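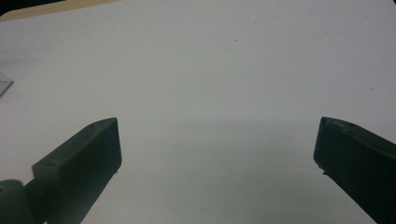
I bought a white table in May, which is the sort of decision a person makes after looking at too many apartments that belong to other people. In those apartments the table holds one bowl and one lemon. I have never owned a single lemon on purpose. I buy the bag.

The old table was brown, and so were coffee, soy sauce, toast and most of what I spill. We lived together in peace for years. I wiped it when company came and the rest of the time I assumed the best. Then one of the legs went and I drove out to Curnley, where there's a big furniture place called Fultetti that smells like new shoes, and I came home with something matte and white and so smooth that the mail slides off it.

The salesperson told me matte was "more forgiving." I would like to know what she has done that needed forgiving, because mine forgives nothing. It shows pepper. It shows one grain of pepper from the doorway. It shows a crumb so small that when I go to pick it up with my fingertip it turns out to be a mark, and then I spend a minute deciding whether it was always there or whether I did it. I have a few of these now. I know them the way you know moles.

So on Monday I decided to take everything off and clean it properly. All of it, down to the surface, with the good cloth.

I should say what "everything" means. When you have a clear flat area at waist height in a home with one closet, it fills up the way a bathtub does. There was mail, there was a second layer of older mail, there was a bag of rubber bands I'd been meaning to give away and a stapler that had been reported missing. There was the instruction sheet for the table itself. There was half a puzzle. It's a 500 piece lighthouse, and the half I'd finished was the sky, so you can imagine how that was going.

Moving a half-done puzzle is a job with no good method. I slid it onto a flattened cardboard box and carried it down the hall like a wedding cake, and I lost a corner of the sky somewhere near the bathroom. I have since found most of it. One piece was in my sock, which I learned by walking on it.

The cleaning itself was a letdown. I'd bought a bottle of Jundero surface cream, recommended by a comment under a recipe, and what the cream does is move the smudges. You rub, the smudge goes away, you step back with some pride, and you notice it has a new address eight inches over. I chased one up toward the far end for a while and then let it have the place. If you stand right over the table they're barely there at all. If you sit down with the window in front of you they come out like stars.

Then I went back to plain warm water with a drop of dish soap, which is what my grandmother used on everything including the dog, and that was better. Dry it right away with something that doesn't shed. Do not use the yellow towel. The yellow towel has been shedding for as long as I've had it and I can't explain why I still own it, except that it's big.

Another thing about white is that it isn't. I'd never noticed this. In the morning the table is a chilly sort of blue-gray, like skim milk, and if you lean over it your own shadow comes down in the middle and turns it the color of a sidewalk. I kept scrubbing at one gray area before I worked out that it was me. At dinnertime with the lamp on it goes cream. I picked the chair cushions to match the cream. They look terrible until six.

I did try living with it bare. The idea was two things allowed on the table at any given time, and I'd pick them carefully, like a museum would. I put out a candle. Then I needed somewhere to put the matches. Then the mail came, and I set it down just while I took my coat off, and you already know about me and the mail.

The puzzle is still on its box on the bedroom floor. I step over it at night. A coworker said I should buy a felt roll-up mat, and Oei makes one that gets nice reviews, but it's green and I've already been through enough with colors this month. I'll probably bring the lighthouse back out this weekend, once I've found the last of the sky, and put it at the end where the marks are.

The rubber bands are back too. If you want them, they're in a bag and there are a lot of them.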